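The Grip That Wouldn't Let Go

A fault that showed up after four hours of simulated housework has kept a home robot out of real homes

By Kirstin Yule

The first sign of trouble came on a Sunday, when an overnight test run at Derden stopped on its own at 4 a.m. The company builds software for two-armed household robots, and it does most of its testing in a simulated house before any code reaches a machine. The log said the robot had put an object down and moved on to the next job. The object was still in its hand.

Rokeya Dissanayake, who leads the test group, found the entry when she came in. She assumed it was a logging mistake and ran the job again. The same thing happened.
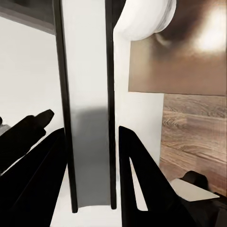
Derden's software decides whether a hand is holding something by combining two signals: the gap between the fingers and the effort the motors report. Each is supposed to check the other. From the robot's side, the work looks simple enough, a pair of black fingers coming up from below, with a white wall and a stretch of wood grain past them. Behind that view the controller is making the same decision over and over. Open, closed, holding, empty. In the failed runs, the gap reading froze at its last value, and the software treated the frozen number as fresh.

"It believed an old answer," Dissanayake said. "Everything after that was built on it."

The group went back through 1,000 stored runs and found 148 with the same frozen reading. In most of them no harm came of it, as the next command refreshed the number. In the rest, the robot carried an object it had already crossed off its list. It planned its path as if the hand were empty, with no allowance for what stuck out above and below the fingers.

That last part worried Struan Shearer, the company's safety engineer. A robot that drops a cup makes a mess. A robot that turns in a hallway without knowing how far its load reaches can hit a door, a wall or a person. Shearer asked for the planned release, called Dovaro, to be held. It had been due in September.

Not everyone agreed at first. Rosário Guerreiro, who manages the product, pointed out that the fault had never been seen on a physical machine. Shearer's reply was that the physical machines had never been run long enough to show it. The release was held.

The team then set the robot longer routes through the same house, from the bedroom to the front room and back, with a load in one hand and the other free. The free hand mattered. If the two readings were swapped by mistake, a loaded arm would report itself empty and the empty one would report a load.

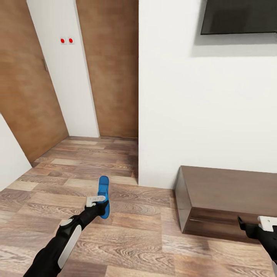 What the longer runs showed

The readings had not been swapped. The cause was a timing limit in a module called Riquelme, which passes finger positions to the planner. When messages backed up, it dropped the newest one and kept the oldest. Gillespie Cowie, who wrote the replacement, said the original setting dated from an early version that had only one arm and far less traffic.

His fix puts a time stamp on every reading. If a reading is too old, the arm stops where it is and waits up to 2 seconds for a new one. If none comes, the job is canceled and the robot asks for help.

Stopping has problems of its own. An arm that halts over a bed or a table is still in somebody's way, and a person may reach under it to pick something up. Shearer has asked for a spoken warning and a slow withdrawal to be added before any home trial.
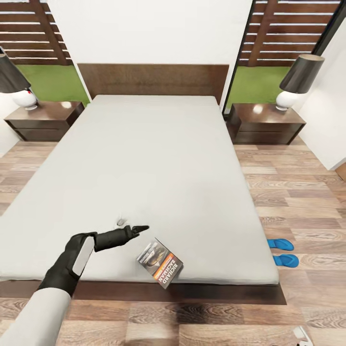
The robot's gripper over the foot of the bed in Derden's simulated house, with a book on the mattress.

The new code has passed the overnight runs, and testing has moved to Darnine, the company's workshop for physical machines. Dissanayake's group is repeating the long routes there with the message traffic turned up on purpose. Guerreiro has not set a new date for Dovaro. Shearer will sign off on it when the workshop runs are complete, and he said he has not been asked to hurry.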